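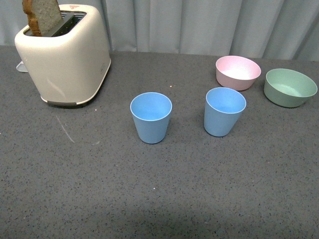
Photo: Hanna Cieślak

Zemeo Riverel kitchen arm, long review, 3 out of 5

Had the Riverel since June. Bought it second hand from a workshop in Rivas that was clearing out, paid 2399 for the arm and the Drikon gripper together. Writing this in a hurry before the support line opens at 3 so sorry for the state of it.

The good first. Quiet. Setup took an evening. Cups and bowls, no complaints at all, it picks up light plastic ones without squashing them and puts them back where you asked. The teaching mode is easy, you move the arm by hand and it remembers. Patricio Cifuentes at the club had his stacking bowls on the first night.

Now the toast. This is the bit that went wrong and the reason for the missing stars.

The job is simple: take the slice out of the toaster, put it in a bowl. Ours has two slots and the slice never stands quite the same way twice. If it leans, the gripper comes down a touch off, pinches one corner, and then the fault starts. It should stop when it feels resistance. It didn't. It kept pushing down, with the fingers going towards the slot, and I had to hit the stop button. Error 2584 on the screen. Manual says "grip lost, retry". Retry is the last thing you want with metal finger ends over a toaster thats plugged in.

Did it again the next morning with the toaster unplugged and cold bread. Same thing, same code. So not a one-off.

Rang support. Valeriano Vidal picked up, polite, knew the code. The force limit goes back to the factory setting after every update and the factory setting is far too high for bread. You have to set it again by hand, menu 5, right at the bottom. No warning on screen when it changes. I'd call that a safety matter — he called it a "known behaviour".

With the limit turned down it stops when it should. Still drops a slice now and then but I can live with crumbs.

If you buy one:
Check menu 5 after every update.
Toaster off at the wall before the arm goes near it.
Keep the stop button on your side of the counter, the cable is short so plan for taht.
Get the rubber finger tips, sold separately, annoyingly.

Would go up a star if they fix the reset. Encarnación Villanueva has the older model and says hers keeps its settings, so it can be done.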